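Weter
Linen and kitchen sets for vacation rentals

Home / What we rent / Routes / Prices / About us / Contact

About us

Started in a garage, like everyone. One washer, one dryer, a borrowed trailer, three cabins on the north side of the lake. Reto Hubmann was cleaning the cabins for his uncle and got sick of dragging everybody's sheets to the laundromat in town, so he bought a used machine and told the neighbors he'd do theirs too. Two of them said yes. The third said yes the next summer.

We now look after 139 rentals between the lake and the highway. Cabins mostly, some apartments, one old schoolhouse that sleeps 31 and goes through more pillowcases than you would believe. Sheets, towels, bath mats, dish towels, and since the move to the Timmermans building also plates, mugs, bowls, flatware, the works.

We are not a cleaning company. People call every week about cleaning. We can give you names.

What we do, short version

You own a rental. You don't want to own the sheets. We own the sheets. We bring them clean, we take them away dirty, we bring more. If something gets ruined it's mostly our problem (see below for when it's yours). Same with the kitchen sets, except those stay in the cabin and we come and check them and fill the gaps.

Change days are Friday through Monday in season. Off season we do two runs a week and you need to tell us by noon the day before. Please, noon. Zeyu builds the routes at lunch and after that the van is the van.

Bath sets are one large towel, one hand towel and one washcloth per guest, plus a mat per bathroom. Heavy cotton is standard. Fleece is extra and only in beige for now, gray was discontinued by the mill and what we have left is going to the schoolhouse. Towels come rolled. If you want them folded flat say so on the order sheet, there's a box for it.
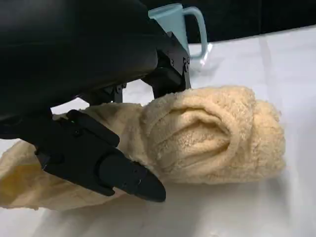 Beige fleece towel, rolled.

The building

Timmermans was a commercial laundry on Depot Street, family place, did the hospital and two hotels until the hotels closed. Stood empty a couple of years. We took over the lease in January with a big loan and a very cold floor. The boilers were fine. The roof was not fine. Reto spent his first winter as a tenant on a ladder and would prefer not to talk about it.

What we kept: the big flatwork ironer, the loading dock, the name painted on the side wall (people still say "drop it at Timmermans" and we answer to it). What we replaced: washers, most of the wiring, every light. The drain trench got redone the second summer and that was a whole month of trucking loads over to a shop two towns away. Thank you to every owner who put up with late sheets that August. We know who you are.

Stock tracking runs on Clurnetti, a little tag system. Each sheet and towel has a tag sewn in the hem, gets read on the way out and on the way back. Took ages to sew in. Worth it. Before that we had a clipboard and a feeling. If you find a small stiff bit in the corner of a sheet that's the tag, please dont cut it out.

Who we are

Reto Hubmann. Started it. Buys the linen, fixes the ironer, quotes new customers. Best reached before 8 a.m. Does not read texts.

Athina Vlachopoulos. Runs the wash floor. Came over from Timmermans, had worked there eleven years, knew the boilers by sound. Stains are her department. Wine, sunscreen, rust from the lake water, self-tanner. Self-tanner is the worst one. She also trains every new person on the floor, two weeks, no exceptions, including Reto's nephew.

Zeyu Tan. Routes, vans, keys, lockboxes. If your lockbox code changes and you don't tell Zeyu, your linen goes on the porch in a tub with a lid.

Sem Kramer. Kitchen sets. Started as a summer driver and kept bringing back notes about what was missing from the cabins, so we gave him the shelves. Does the inventory visits. Will tell you your can opener is bad.

Savvas Karras. Invoices, deposits, damage claims. Part time, Tuesdays and Thursdays. Polite but firm. Owner of two cabins himself so he's heard it from both sides.

Plus the floor crew and the summer drivers. We hire from May on, see Contact. You need a license, a decent back, and to be OK with dogs. So many dogs.

Kitchen sets

Newest part of the business and still a bit uneven. Sold under the name Gristia on the price sheet because Savvas wanted it on a separate line. It's just us.

A basic set covers 4 people. Dinner plate, side plate, bowl, mug, glass, knife, fork, spoon each, then pots, a skillet, a colander, cutting board, the usual drawer of things. Bigger cabins take two sets or three. You pick ceramic or plastic. We push plastic for any place with a deck, a dock or small kids and we've stopped apologizing for it. The colors are mixed on purpose. Matching sets look nice for one season, then the one color gets dropped by the manufacturer and you have five blue plates and one that's sort of blue.

Inventory visit is twice a year, spring opening and after Labor Day. Sem goes through the cupboards with the list. Missing pieces are replaced out of stock and go on the next invoice at cost. Chipped ceramic gets pulled, always, even when the owner says it's fine. Wooden spoons are replaced every year whether they look bad or not.

Things guests leave behind in the cupboards are not ours and we leave them. Spices, half a bag of charcoal, somebodys waffle iron. Your call.

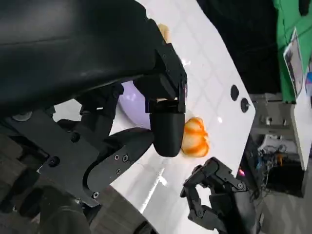
Can I keep my own dishes and only rent the linen from you?
Most of our owners do exactly that. Linen and kitchen sets are separate contracts, you can start or drop either one at the end of a season. If you keep your own dishes we don't check them and we don't wash them.

How we wash

Asked a lot so here goes. White cotton goes hot, with oxygen bleach. No chlorine, it eats the thread and wrecks the tags. Colored and fleece go warm. Fleece is dried low and never goes anywhere near the ironer. Fragrance free for everything. We used to offer a lavender rinse, it was popular with about half the owners and gave the other half's guests headaches. Gone.

Well water customers: we don't wash at your place so your water doesn't matter to us, but it does matter to your towels if guests rinse swimsuits and wring them out on top. Orange marks. Athina can get most of it out. Put up a hook for suits.

Sheets get retired when they go thin in the middle. You can see it if you hold one up to the window, and that's really the test, someone holds it up to the window. Retired cotton goes to the animal shelter and a couple of auto shops. Ask if you want a bag of rags, free, bring your own bag.

When it's our problem and when it's yours

Ours: wear, ordinary stains, loose hems, a towel that comes back gray. Ours also if we bring the wrong count. Call by 6 p.m. on change day and someone drives out, doesn't matter who.

Yours: burns, paint, motor oil, hair dye, anything cut up, anything that never comes back. Dogs on the beds is a gray zone and Savvas decides. Replacement prices are on the price sheet, and they are what we pay, no markup.

We charge a deposit for new customers, 99 dollars per bedroom, back to you after the first full season if nothing is owed. A few people have told us that's steep. It was lower. Then we had the summer of the missing bath mats.

What we'd like to do next

Second van with a lift gate. A proper drying room for the mats. More fleece colors if the mill comes through. East shore routes, maybe, we get calls from over there all the time and the answer so far is that the bridge adds forty minutes each way and we don't have the driver. If six or seven owners on the east shore wanted to sign up together that would change things, so talk to your neighbors.

Also some kind of online ordering. Right now it's the paper sheet, the phone, or an email with the cabin name in the subject line. PLEASE the cabin name. There are two places called Loon's Nest and three called Pinecrest.

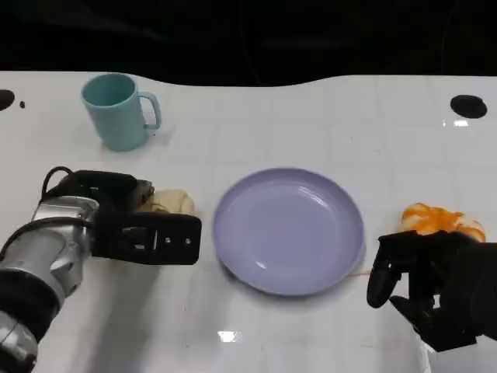 Come by

Dock is round the back, front door sticks. Samples of all the linen are on the shelf in the office, kitchen pieces too, pick them up and handle them. Ring the bell if the machines are going, we can't hear the phone over the ironer.

Office hours Monday to Friday, 8 to 3. Saturdays in season somebody is here from 6 in the morning but they are loading and won't be able to quote you anything.

New customers for next summer: get in touch before the end of January if you can. Reto orders sheets right after that and it's a long wait if we run short. A walk-through of your place takes half an hour, tell us number of beds and sizes beforehand and measure the mattress depth. The depth is the one everybody forgets.

Page updated 12 Oct 2018. Prices on the other page are still last season's, new ones going up soon.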